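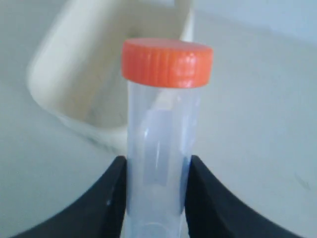
Photo: Zustmont Science Pages

Little Tubes, Big Jobs: All About Sample Tubes

Look in almost any lab and you'll find them. Racks of them. Drawers of them. Plastic tubes with screw caps, not much longer than your finger some of them. Scientists call them sample tubes, or vials, or just "tubes" when they're in a hurry. Which is a lot.

So what's a sample? A small bit of something bigger. A spoon of dirt from a whole field. A squirt of water from a whole lake. You can't carry the lake to the lab! You bring a little and study that.

Why the bright cap?

The orange one in the photo is easy to spot. That's handy on a messy bench. Labs often use colors as a code too. Orange might mean soil, blue might mean water, green might mean "do not touch until after lunch." There's no one rule for the whole world, each lab picks it's own. If you visit two labs, orange could mean two totally different things. So always read the label, don't just go by the cap.

What are the lines on the cap for?

Grip. Run your thumbnail around the cap of a soda bottle. Feel the bumps? Same idea. Lab workers wear gloves, and gloves can be slippery, and a smooth cap would just slide around. The ridges give your fingers something to push on.

Now the inside of a cap. It has a thread, a raised line that winds around and around like a slide at the playground. The neck of the tube has one too. Turn the cap and the two threads slide along each other and pull the cap down tight. A screw is really a ramp wrapped around a stick. Try it: cut a paper triangle, roll it around a pencil starting with the tall side, and look at the slanted edge. There's your thread.

Righty tighty, lefty loosey. Works on jam jars, works in labs.

Why is it cloudy?

Some plastic is clear like a window. Some is cloudy, like bathroom glass. The word for cloudy-but-lets-light-through is translucent (say it: trans-LOO-sent). Light gets through but it gets bounced around on the way, so things behind look blurry. You can still get a good idea of what's in the tube and how full it is.

A lot of lab tubes are made from a plastic called polypropylene. Long word. You probably have some at home, lots of lunch boxes and yogurt cups are made of it. It's tough, it doesn't weigh much, and it doesn't crack into sharp bits as easily as glass. Many chemicals don't bother it either.

What's that strip in the middle?

Look down through the cloudy plastic, under the cap. There's a long thin piece in there, a bit like a tiny scoop. It looks like it's joined to the cap. Some sample tubes are made just that way. You unscrew the cap and the scoop comes out with it, like the wand in a bottle of bubbles. Scoop up a bit of your sample, put it back, screw it shut. Done.

Smart, because:
You can't lose the scoop.
Your fingers stay out of the sample.
The scoop doesn't have to lie on a dirty table between jobs.

That last one matters a lot. Say you used the same scoop for garden dirt and then for beach sand. Some dirt gets in the sand. Now your sand sample is telling fibs! Scientists call this contamination. One scoop per tube is a good way to stop it.

What goes in them?

All kinds of stuff. Soil. Sand. Pond mud. Seeds. Powders. Bits of food that need checking. Doctors' offices and vets use tubes with scoops too, for poop. Yes, poop. Go ahead and laugh, then keep reading. Tiny clues in it can help show why a person or a puppy has a tummy ache. You only need a small amount and the scoop makes it a lot less yucky.

The label is half the job

A tube with no label is a mystery, and not the fun sort. What is it? Where's it from? When was it picked up? If you don't know, the sample isn't much use to anyone. A good label says:

What it is
Where it came from
The date
Who collected it

Write the label before you fill the tube. Muddy hands and pens don't mix.

Do it yourself: dirt detectives

You need 2 small clean jars with screw lids, 2 old teaspoons, some tape, a pen, and water. Ask a grown-up which jars and spoons you can have.

1. Put tape on each jar and write your labels. Try "under the tree" and "by the path."
2. Scoop soil from the first spot untill the jar is a third full. Lid on.
3. Take the other spoon and do the same at the second spot. Don't swap spoons!
4. Add water to each jar, nearly to the top. Lids on tight, righty tighty.
5. Shake. Shake more.
6. Put them down somewhere flat and leave them till tomorrow.

Next day, check for layers. Sand is heavy and drops first, so it's mostly at the bottom. Then finer stuff called silt. Clay is the tiniest and can stay floating for ages and make the water look like chocolate milk. Leaf bits may bob on top. Are your jars the same? Draw them both.

Wash your hands after. With soap. Don't drink the chocolate milk.

Quick words

Sample: a small part of something, taken so you can study it.
Translucent: lets light through but looks cloudy.
Thread: the winding ridge that makes a screw cap work.
Contamination: when something gets in that shouldn't be there.
Polypropylene: a tough plastic used for tubes and lunch boxes.

More to find

Go look in the kitchen and the bathroom. How many things have a screw cap? Which have ridges? Any with a tool stuck under the lid? (Hint: glue pots. Nail polish. Bubbles.) Make a chart if you like charts.

Next up in this series: why do some bottles click when you open them?

Page updated Feb 6, 2025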